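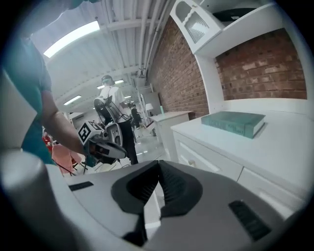
3rd December

Equipment planning for the January order. Bogumił wants a list he can put prices against, so this is mostly me thinking it through before I send him anything. Nele, please correct where I have your numbers wrong.

What we have now: the hand-held grippers, the marker cubes that go on top, one chest rig with its cables, and the charging shelf. Everything on the shelf works except gripper 8, which is in the drawer with a label on it. The left jaw sticks halfway.

Finger pads. These are the thing we get through. The ridges on the inner face go smooth and then anything glossy slides out, hardback books especially. Wemis sells the pads in bags of 31 pairs, and one bag should see us through to the summer if we keep the present pace. Qin do a softer pad that costs less, but the two we tried had a bit of play at the screw and I don't want to mix pads between sets. Put down one bag from Wemis. Dark ones, same as now, so the new recordings match the old ones.

Marker cubes. Printing our own is fine. The stickers lift at the corners when people put the grippers down on their heads. Need a roll of matt laminate, and a better knife. Small money, can come out of consumables.

Chest rig. A second one is the big item. Corkik quoted 463 euros without the battery, 125 more with it. Their lead time is the problem, as they shut over the holidays and won't ship until late January. Nele thinks we should buy the rig bare and use the batteries we have. I agree as long as somebody checks the plug first. The old ones have the round connector and the Corkik drawing shows a flat one. Adapter leads exist but that is one more cable hanging off the front, and there are enough of those.

Cables on the floor. Not strictly equipment but I am putting it in. We want rubber cable covers for the walkway, long enough to reach past where people stand with the rig on. Measure before ordering. Last time I guessed and we ended up with two short bits that didn't join.

Lights. Leaving the ceiling panels alone. I had pencilled in two floor lamps for the brick wall side, then compared the footage from that side with the rest and couldn't find a case where the markers were lost through lack of light. Crossed out. Reflections on the grey floor are a separate matter and more lamps would make them worse.

Furniture. The hutch and the dresser stay. For Drullumia we still need something with doors that open sideways at waist height, plus a deeper drawer than the dresser has. Second-hand is fine and probably better, since the handles vary more. No price yet. I'd like it kept on its own line so it doesn't get cut along with the rig if the total comes out too high.

Arm for playback. Bogumił asked again whether we should bring this forward. My view is still no. There is nowhere to bolt it down until the benches are moved, and the maintenance contract starts on delivery whether the thing is running or not. Revisit once the Drullumia recordings are finished.

Order of priority as it stands: pads, rig, cable covers, furniture, laminate and knife. If we only get the first two approved we can carry on.

To do:
Check battery plug against Corkik drawing (Nele)
Ask Wemis if the pad price holds into January
Measure walkway
Open up gripper 8 and see if it is the spring or the rail. If it's the rail, add a spare to the list before it goes to Bogumił Tomaszewski for signing.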